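Home | Bench Tips | Storage | Small Parts | Ask Samina

Sharing a bench with robot arms - what I've picked up

I've been kitting small parts at Trasetti for years, and when the arms came in last August I figured my tips were all headed for the trash. Nope! Most of them matter more now, because a messy bin slows an arm down even worse than it slows me down.

One kind of part per bin, and don't fill it. I used to heap things up so I could walk away for an hour. Now I put in a few at a time and spread them with my fingers - leads apart, nothing hooked on anything else.

Harnesses are the worst. Fan out the ends before you set one down (I do it while I'm chatting with Renzo Gatti, it takes no thought at all). If two get knotted, pull them both and start over.

Wipe the bins at shift change. Dish soap and a soft rag, no scrubby pads.

My own day is different, I'll say that. Less reaching, so my shoulder's happier, and a lot more checking and refilling. Orysia Tkachuk misses the old rhythm and I get it - we could do 94 kits before lunch and talk the whole time.
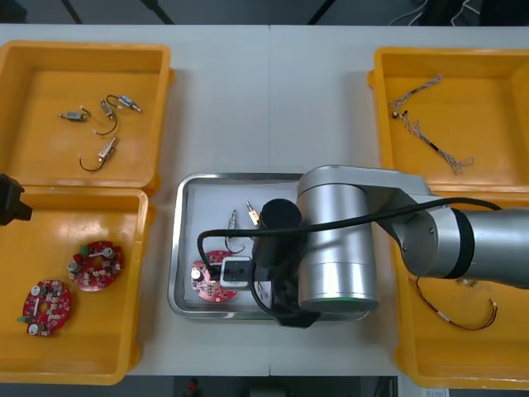

Yellow bins for everything, on our bench:

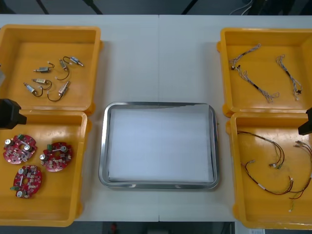
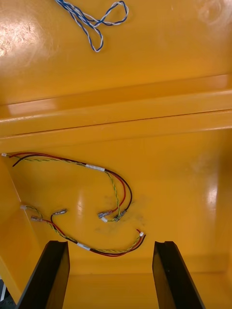
How often should I top up the bins?

Every 30 minutes works for us. Set a kitchen timer, and go sooner if you're running short of one part.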